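Skilidar Grey Throw Blanket

Bedroom textiles / Throws and blankets

Supplied by Villca Home Textiles, Grirkasdale

Product code: SK-235
Colour: grey
Finish: soft, with a brushed surface
Sold: singly or in packs of 2

The Skilidar is a plain grey throw intended for everyday use in family homes, guest rooms and supported accommodation. It may be used as an additional layer over a duvet in the colder months or on its own over a sheet in summer. The colour has been kept deliberately plain so that the throw can be placed with bedding of any pattern, including the brighter prints commonly chosen for children's rooms.

Surface and handling

The Skilidar has a fuzzy face which gathers easily in the hand and may be folded without pressing. As with all fabrics of this type, small pills and a certain amount of lint will appear on the surface in the course of normal use. This does not affect the warmth of the throw and is not treated as a fault under the guarantee. Pills may be removed with a fabric comb or a battery-operated shaver, used lightly and in one direction. Lint is best lifted with a damp cloth or an adhesive roller.
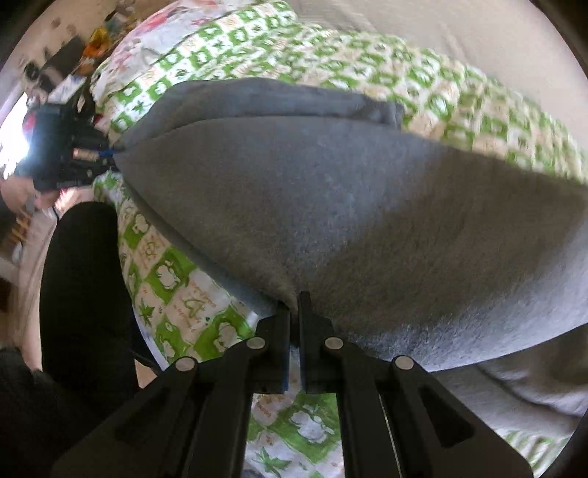
Customers who are replacing an older throw should note that the Skilidar is cut more generously than our previous model, the Nora. The Nora remains available in cream while stocks last. The two throws are made in different weights and we do not recommend that they be folded together as a pair.

Sizes

Single: 130 x 180 cm
Double: 180 x 235 cm

Measurements are taken before washing. A small reduction in length is to be expected after the first wash – please allow for this when ordering for a bed with deep sides. The single size is suitable for cot beds when folded in half lengthways, but should not be used for infants under one year.

Folding and storage

Lay the throw across the bed and smooth it from the centre outwards. Bring one long side over to meet the other, keeping the hems level, then fold in half again from the foot. A third fold gives a size which will sit on a standard wardrobe shelf. Creases left by storage will normally drop out within a day of the throw being opened and laid flat.

Throws should be stored dry, in a cotton bag or on an open shelf. Sealed plastic bags are not advised for periods longer than one season. Up to 9 folded single throws may be stacked without flattening those at the bottom.

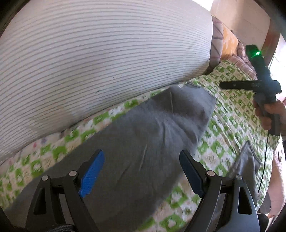

Washing instructions

Machine wash at 30 degrees on a gentle cycle, with similar colours. The throw should be washed separately on the first occasion, as loose fibres may transfer to printed sheets and pillowcases. Do not use bleach or fabric softener. Tumble dry on a low setting or dry flat, away from direct heat. Do not iron.

Delivery and returns

Orders placed before 2 pm are dispatched from our Grirkasdale warehouse on the next working day. Unused throws may be returned within 21 days of receipt, provided that the care label remains attached. Opened packs of 2 must be returned complete.

Orders from schools, hostels and care providers are handled by our contracts department and are subject to separate terms. Please quote the product code and the size required in all correspondence. A fabric sample may be requested free of charge before an order is confirmed.

Related products

Nora throw, cream
Skilidar cushion cover, grey
Villca cotton storage bag, large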